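Can a machine tidy up the shop yet? Folks at Milard have been asking all spring, and on 13/06/2025 Pramila Dixit let the neighbors come in and see for themselves.

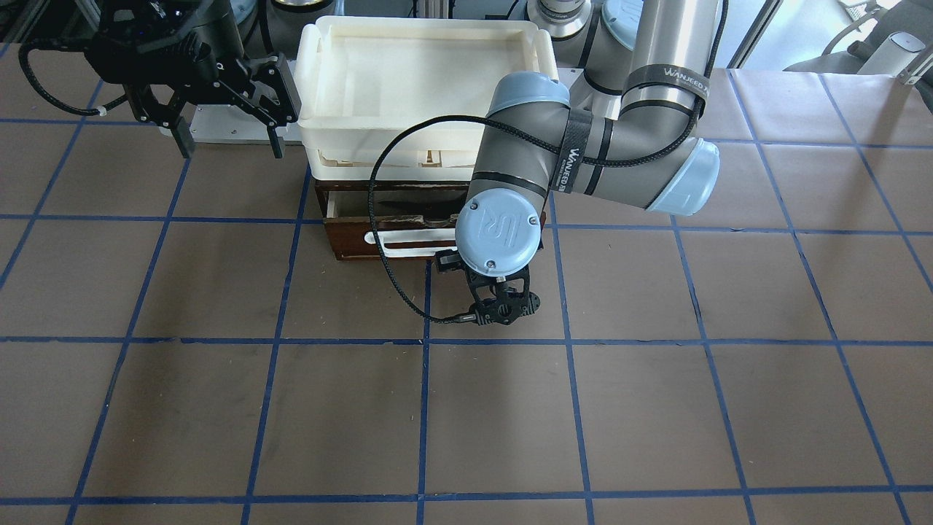

Dixit's own answer is a friendly "not quite," and she says so to anyone who stops by. Sorting and putting away are the chores she would gladly hand over first, things like the stack of off-white trays and the wooden drawer box with its oval handle, but she still keeps 3 people on for the evening cleanup (and is very glad of them!). She hopes to open the doors again in October.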